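4. Two-arm tasks - setting up the handoff planner

Clollia plans each arm on its own unless you link them. For anything both grippers touch, link them first. Tray tasks (skewer, brush) ship as templates under Tasks > Tray.

4.1 Link the arms

1. Open the Planner tab. Both arms must show Ready.
2. Tick Linked pair. Left is always arm 1. Check against the label on the arm, not the cable order.
3. Set the planning timeout to 2,000 ms. The default is too short for a linked pair, you'll get error 158 (no joint path).
4. Load skewer_hold. Set Shared object to ON.
5. Run in Step mode, one waypoint at a time.
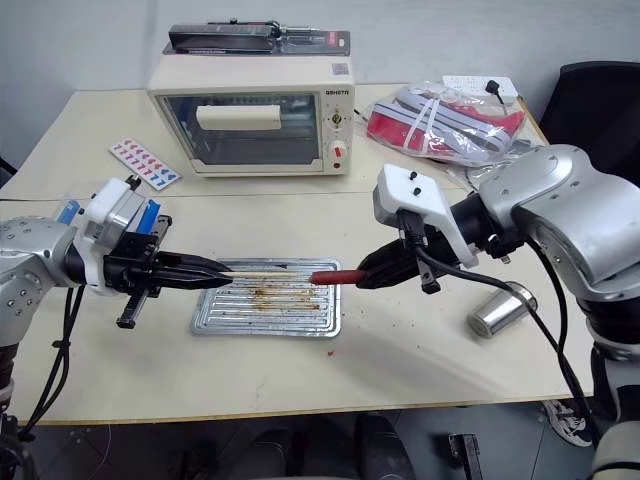

Fig. 7 - skewer_hold, both grippers on the skewer and sausage, above the tray.

CAUTION: With Shared object ON, never open one gripper by hand from the jog panel. The planner still thinks the part is held at both ends. Use Release pair.

Note: closing force is set per gripper. Start low on the food side, go up in small steps. Wood side can take more.

4.2 Tool tasks

Only one gripper holds the tool here, so the settings change.

1. Release pair. Wait for both arms to go idle.
2. Load brush_tray. Shared object goes OFF, Linked pair stays ticked.
3. Pick the holding arm in the Tool box. Right in the template.
4. Set tool length, gripper tip to bristle ends. Measure it, dont guess. The collision check uses this number.
5. Set min. gap to the other gripper. Too small and the planner will happily run the bristles into it.
6. Step through once, then Run.
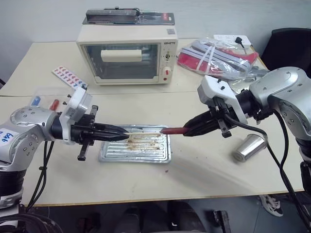
Fig. 8 - brush_tray, brush in the right gripper, left gripper close to the bristles.

Note: shiny trays confuse the depth filter. If the tray height jumps between scans, turn on Ridge smoothing and teach the height by hand.

4.3 If it stops

158 - no joint path. Raise the timeout or move the start pose.
267 - tool outside of workspace. Nearly always a wrong tool length, check teh units.

After either one: Clear, Home, then reload the task. Dont resume mid-path.

Section last changed 9 Feb 2024 - M. Lumbao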